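Sending parcels with the Tarlow counter: your questions

Updated August. Still stuck? Ask at the Juver desk.

What can I send in a plastic mailer?
Clothes, bedding, soft toys, books if they're wrapped first. No glass, no liquids, nothing with a sharp corner.

Do I need a box?
Not for soft stuff. Bags are cheaper and weigh next to nothing. Anything that breaks goes in a box, with padding.

How full can I fill it?
Flap has to close flat without pulling. If you're sitting on it to get it shut, go up a size.

Can I reuse an old bag?
Yes, once. Cover or peel every old label, barcodes too. Two labels on one bag and it goes to the wrong town, happens every week.

What's the weight limit?
40 pounds for boxes. Bags, 2 pounds. Over that, they split.

Is there a small parcel rate?
Under 500 grams, yes. Ask for the Edlow rate, it doesn't come up on it's own.

Where does the label go?
Biggest flat side. Not over the seam, not folded round an edge. Smooth it down with your hand.

When's the last pickup?
4 pm. Bags handed in after that go out the next working day.

How do you measure a bag? It has no shape.
Lay it flat on the platform, push the lumps down, read the longest side. We go by the size when packed, not the size printed on the bag.
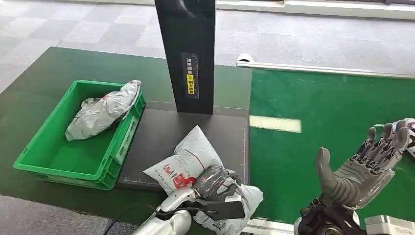 White mailer bag on the measuring platform, another in the green crate.

Can I bring a lot at once?
Sure. Up to 2 crates per visit, more if you call ahead. Heavy ones at the bottom please, labels facing up.

My bag has a small tear. Ok to send?
Tape over it if its shorter than your thumb. Longer, rebag it. We sell spares at the counter.

Do you ship to Kodikara?
Yes, boxes and bags both. Allow a few extra days.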